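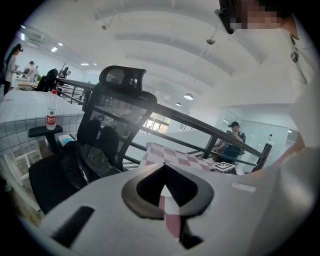 Re: Prultach and the accession timetable

Patricio Bravo wrote in May:
> The Prultach government says it will have all 68 chapters of the
> trade code in line with the bloc's by the next summit. Erner has
> already promised its support. I think we can call this one settled.

Patricio, I wouldn't call it settled. Erner promised the same thing to Daneshvar, and Daneshvar is still sitting in the waiting room with a nice letter and no date.

Read the foreign ministry's statement again. It says the chapters will be "opened for alignment". How many are closed? The last list I saw had 60 still marked pending, and the annex on customs courts was blank.

I also don't put much weight on the rally. The organisers said 1,000 people, the local paper said 200 – and either way it's a small crowd for a capital city.

Maybe the summit will surprise me. Has anyone got the text of what Erner signed? I've only found the press summary, and it skips the part about the veto.

Glenys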